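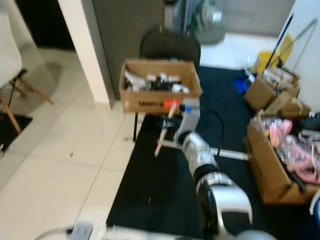 第三章 过湖:从弗农蒙特到普伦赛德

本章适用于已经在弗农蒙特老码头附近住下、打算当天往返普伦赛德的读者。带大件行李搬家过湖的,请改看第五章,并提前锻炼身体。

3.1 出发前

1. 查当天的船班。码头入口右手边有一块黑板,粉笔写的以黑板为准,印刷的以黑板为准,船员口头说的也以黑板为准。黑板被雨淋花了,就看哪条船的烟囱在冒烟。

2. 准备零钱。单程票750,往返票没有优惠,就是两张单程票用订书钉订在一起。售票窗口收纸币,找零时会给您一把硬币,重量足以影响走路姿势。

3. 穿够衣服。湖面比岸上冷一截,三月尤其如此。岸上穿衬衫的人,上了顶层甲板大多会在十分钟之内开始研究别人的围巾。

注意:窗口午休从中午十二点开始,何时结束要看里面那锅汤。赶下午头班船的,请在十一点半之前把票买好。

3.2 上船与选座

1. 从左侧跳板上船。右侧跳板供自行车和装鱼的筐使用,走错了也能上去,只是下船时身上会有纪念品般的气味。

2. 决定坐哪一层。底层暖和,有茶,窗户常年蒙着水汽;顶层风大,景色都在那里。本手册建议去程坐顶层,回程坐底层,届时您已经看够了。

3. 坐顶层的,去程选左舷。离岸不久可以看到乌帕迪亚伊灯塔,白色,矮胖,当地人对它的感情远远超出它的高度。

4. 坐稳后再喝茶。茶用小玻璃杯装,没有把手。船在绕过灯塔时会向右一歪,老乘客到了这里都会自动把杯子端起来,您照做即可。

警告:请勿在顶层甲板上举着面包喂鸥。鸥认得面包,也认得手指,两者之间的界线它们掌握得不太严格。

3.3 抵达普伦赛德

船靠岸时会撞一下码头,属于正常操作。撞两下说明今天换了船长。

1. 下船后直走,穿过卖袜子的棚子。棚子里的袜子确实便宜,回程再买,免得拎着逛一天。

2. 看到喷泉后左转。喷泉没有水,但大家仍叫它喷泉,问路时也请这样叫。

3. 沿石阶上老城。石阶共146级,中间有两处可以坐的平台,第二处旁边有家面包铺,位置选得很有心机。芝麻圈趁热吃,奶酪馅的要多等一炉。

4. 到顶之后先别急着拍照,往北再走200米,绕到旧水塔背后。那里看得见整片湖,也看得见您刚刚坐过来的那条船正在往回开。

提示:膝盖不好的读者可以在码头右侧坐小巴上山。小巴坐满才走,司机对“满”的理解比较宽广。

3.4 午饭

老城吃饭的地方集中在尼迪诺夫街。街口几家有彩色菜单,菜单上的照片年代久远,番茄已经发蓝。往里走到街道变窄、开始有人晾床单的地方,再找位子。

1. 先看柜台里有什么,再坐下。菜都摆在那儿,指一指就行。

2. 炖茄子和湖鱼选一样。两样都点也可以,但后面还有下山的路。

3. 结账时老板若端来一小碟糖渍核桃,那是送的。若您夸了它,就会端来第二碟,请量力而夸。

本手册上一版曾推荐街尾的烤肉店。读者马杜·舒克拉(Madhu Shukla)来信指出,该店早已改成修伞铺,而她是在坐下并要了菜单之后才发现的。伞铺老板给她倒了茶。现予更正,茶的部分维持推荐。

3.5 返程

1. 末班船的时间写在普伦赛德码头的黑板上,与弗农蒙特那块黑板不一定一致。回程以普伦赛德这块为准。

2. 提前二十分钟到。排队的形状像一把扇子,请站在扇柄附近。

3. 袜子现在可以买了。

4. 日落时分,请允许自己推翻3.2第2条,再上一次顶层。太阳落到灯塔后面的那段时间不长,茶可以端上去喝,杯子记得还。

3.6 常见故障

船没来:回头看黑板。黑板也没了,说明有大风,两岸停航。码头边的茶馆会为此延长营业。

误乘环湖线:环湖线与过湖线的船颜色相同,区别在于船头的小旗,环湖线是绿的。误乘者会在湖上多待两个多小时,停靠三个没什么可看的小码头,最后回到原处。票不退。据我们收到的来信,对此不满的读者和第二年专程再坐一遍的读者,名单有相当一部分重合。

晕船:到底层中部坐下,看远处,别看茶。船员备有柠檬片,向戴蓝帽子的那位要。

错过末班船:沿湖公路有夜班车绕行,终点站就在弗农蒙特老码头后面。车上暖气开得很足,窗户打不开,乘车事项见第四章。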